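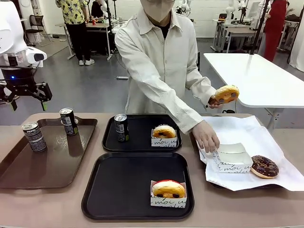 16th August. Second round on the uncoated boards. The Drunus sheet arrived with the flap side marked wrong on every bundle, so the first hour went to sorting inside face from outside face with the water drop. Drop beads on the outside and spreads on the inside. Relabeled everything in pencil because the marker bled through last time and ruined two strips. The format we're aiming at is the ordinary bakery carton, the white paper kind with one line of black script (the box here says "moi") and a rim that gets gripped every time somebody reaches in. The rim is where I expect trouble. It's a raw cut edge, and most of our numbers so far are from the middle of a flat panel.

Setup as before. Strips cut across the grain, conditioned overnight, oil dyed red, blotter underneath, brass weight on top. Read the blotter at 15 minutes and again at the end of the afternoon. The old balance is drifting again, so I used the one by the window and kept the blind down.

Results, flat panel:
Drunus uncoated: faint stain at first reading, full spot by the end.
Drunus, one pass of starch size: clean at first reading, small spot by the end.
Feyisa uncoated: full spot at first reading.
Feyisa, one pass: small spot at first reading, did not grow much.
Duvcombe: no strips left from the July lot, see below.

Results, cut edge:
Both boards wicked. The size made very little difference at the edge. Drunus took the oil farther along the strip than Feyisa, the reverse of the flat result. Repeated with fresh strips and got the same order. My guess is that the Drunus fibers are longer and the sheet is more open in the middle layer, but I haven't looked at a cross section yet.

The size itself needs attention. It was lumpy by noon. I strained it through the fine mesh and carried on, so the later Drunus strips may have had a thinner coat than the early ones. They are kept apart in the drawer, early on the left.

Folding endurance on the sized Drunus came out at 1,197 double folds before failure. Target is 2,000. Unsized went past the target and I stopped the machine. The size is making the sheet brittle, which Ho-yin Su warned about in the spring. Ho-yin suggests adding a little glycerin and trying half the pickup. Will do both, separately, so we know which one helped. 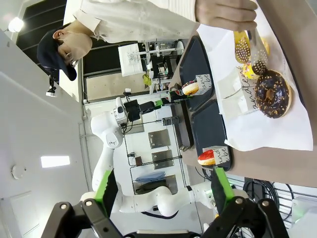 Clear film is the other half of the comparison and I keep putting it off. It doesn't stain and there's nothing to read on a blotter, so our oil test says only that it passed. What we need is a number for surface damage. Two yellow-glazed donuts in a clear bag held by its gathered top end up pressed against the plastic, and that contact is the thing to measure. The paper side needs the same treatment, topping and all. A chocolate one with chopped nuts on a sheet of white paper keeps its icing out of contact as long as it stays upright. In a paper bag I wouldn't count on that.

Proposed method: weigh the film or paper, press against a standard icing surface under the light weight, peel, weigh again. Transfer per unit area. The icing has to be the same batch across the set or the figures won't mean much.

Duvcombe: emailed for 400 more sheets, same caliper. They say September. Sadcombe can cut to size if we send the drawing, and their edge is cleaner than our guillotine's. That matters for the wicking test, so no more edge readings on our own cuts until theirs come back.

To do:
Cross section of Drunus, middle layer
Remake starch size, strain before use
Glycerin batch, then half pickup batch
Get the balance looked at
New blotter stock, down to the last pack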